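夹爪仿真对比测试:常见问题

最后更新:2021年1月5日

这一页收的是大家在邮件里反复问的东西。问过三遍以上的才会上榜,所以如果您的问题不在里面,说明它很有个性,请照常来信。

你们到底在比什么?

两款平行夹爪,Rarnari 和 Troncoso,装在同一条仿真机械臂上,用同一个控制器 Prustari 驱动,做同一批任务。任务包括开柜门、拉抽屉、抓方块、把杯子从一层架子挪到另一层。没有叠衣服。每次有人提议叠衣服,我们就多排一个会,会开完了,提议人通常也冷静了。

为什么不直接上真机?

真机会上的,排在后面。仿真里撞坏一只手指的代价是按一下重置键,真机上撞坏一只手指的代价是填一张采购单,然后学会等待。我们先在仿真里把明显不行的参数筛掉,剩下的再去占用真机时间。

每个任务跑多少次?

每款夹爪每个任务跑1,000次,初始位置随机。随机种子两款共用,也就是说 Rarnari 碰上的倒霉开局,Troncoso 一个也逃不掉。中途仿真器崩溃的那一次作废重跑,不计入失败。夹爪自己卡住的不算崩溃,算失败,来信申诉也没用。

开柜门的成绩怎么样?

Rarnari 在1,000次里成功488次。写信来问“是不是少打了一位数”的读者,没有少打。Troncoso 的开门数据还在复核,原因是我们改过一次接触参数,改之前和改之后的结果混在了同一个文件夹里。文件夹的命名叫“最终版”,下面还有一个“最终版新”。复核完会更新到本页。

“成功”怎么定义?

柜门转过设定角度,并且在回合结束时夹爪没有卡在门和柜体之间。第二条是后来加的。最初的版本只看角度,于是控制器找到了一种办法:把整个手掌塞进门缝里横着一撬。按分数看它非常优秀,按任何别的标准看它都像入室盗窃。

控制器为什么选 Prustari?

它两款夹爪都支持,而且报错信息是完整的句子。我们也试过 Kesico,速度更快,但在手指全开的位置会偶尔抖动,抖动的幅度不大,刚好够把门把手蹭丢。等它的下一个版本出来会再测一次。

控制频率、力度上限这些参数两边一样吗?

频率一样,闭合力上限一样,手臂的速度上限也一样。手指行程没法一样,那是夹爪自己的尺寸。有读者建议把行程长的那款锁到和短的一样,理由是公平。按这个思路,我们还应该给跑得快的人绑沙袋。没有采纳。

腕部相机装在哪里?

装在腕上,朝手指方向看,画面下方能看到手掌和两根手指。试过3种俯仰角。太低了满眼都是手掌,对研究手掌的人很有价值;太高了手指出画,控制器就开始凭信仰抓东西。现在用的是中间那一档,两款夹爪都没有再改。

腕部相机够用吗,还要不要外部相机?

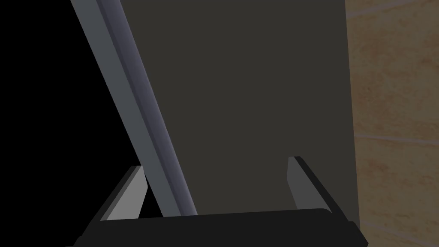
我们对比过只用腕部相机和加一台外部相机两种配置,结论是靠近大平面的时候,只有腕部相机会很吃亏。手臂离目标还远时一切正常,越接近,能用来判断位置的东西越少。您看那块深炭灰色的平板,上面没有把手,没有接缝,没有任何标记,占了画面中间一大片,两根手指分开在它两边,视觉模型能抓住的线索基本只剩左边那条斜着的灰色边条和板子右侧的边缘。左边再过去是一片纯黑,信息量为零,占的像素倒是一点不少。右侧的墙有米褐色的斑驳纹理,算是帮了忙,虽然任务里没有人要求去开墙。加了外部相机之后,手掌相对目标的位置容易估得多,代价是标定多一步,而标定这件事,做过的人都不太愿意多谈。目前的建议:抓方块、挪杯子可以只用腕部,碰到门和板类的任务,请把外部相机加上。

仿真渲染这么朴素,结果能信吗?

看您拿来做什么。比较两款夹爪的几何形状和行程,够用。拿来证明视觉模型到了真实厨房也认得柜门,不够用,我们也没有这么说过。材质和光照的随机化在计划里,计划在一张表格里,表格在第8个版本。

手指可以换吗?

可以。本轮用的都是默认的平板手指,没有加软垫,也没有加凸缘。带钩的手指开门肯定更好看,但那样测出来的就是钩子了。想测自家手指的,请提供碰撞模型和质量参数。只发一张渲染图来的,我们会认真欣赏,然后回信要模型。

你们最后推荐哪一款?

预算有限、以抓取小件为主,选 Rarnari,设置省事,文档也短。要开门拉抽屉,请等 Troncoso 的复核结果,别急着下单。如果您两样都要干,又只能买一款,那么您的处境和我们当初一模一样,我们的解决办法是两款都买了。

有没有厂商赞助?

没有。夹爪模型是从公开渠道拿到的,控制器按正常价格购买。有一家寄来过笔记本,纸的那种,已经用完了。

原始数据能下载吗?

抓方块和挪杯子的日志可以来信索取,回复时请注明要哪款夹爪、哪种相机配置。开柜门的日志等复核完再放。腕部相机的视频文件很大,申请前请先看一眼自己的硬盘。

发现错误怎么反馈?

发邮件,标题里写清任务名和夹爪名。标题只写“你好”的,会被归到“你好”那一类里处理,那一类目前排队较长。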